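Print this page | E-mail this page

Keeping a shared tea counter tidy

We have one white worktop at Whiteley with open shelves over it, and everyone makes their tea there. Opened packets end up along the back and the biscuits go soft. I put a ring biscuit on the saucer with each cup, so I'd like them to last. Should it all go in tins, or is there a simpler way?

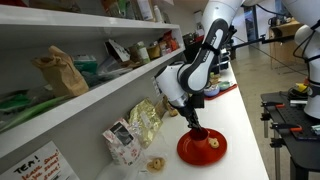 I've priced a set of tins from Bronis, but we would lose the labels, and two of us need to check ingredients. The shelves can't go any higher and I don't want to put doors on them.

Posted by Ilham Soliman

You don't need tins for everything. Keep the counter for what gets used every day and give the rest a fixed place on the shelves. Jars and small boxes do well on the lower shelf, bigger boxes on the upper one. Honey and cooking oil can stay out, but at the end away from the cups. Foil bags only need folding over twice and a clip.

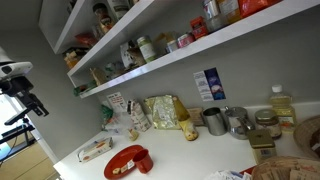 Darcy Hawthorne
Kitchen and Storage contributor

For the biscuits, one box with a tight lid is enough. A packet of up to 300 g fits in a small one. Cut the ingredients panel off the packet and tape it to the lid — that deals with the labels. Don't keep soft rings and crisp ones together, as the crisp ones take up the damp.

Trays help too. Put the bowls on one and you can lift the lot when you wipe down.

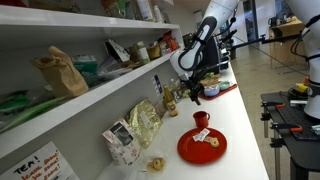 Wayne Lemieux
Clips never get put back at ours. We use rubber bands. Also put a note up about leaving some for other people, worked for a week or so.

Related items
Getting tea stains out of red mugs
Does honey need a cupboard?
Descaling a steel kettle
Open shelves or cupboards in a small kitchen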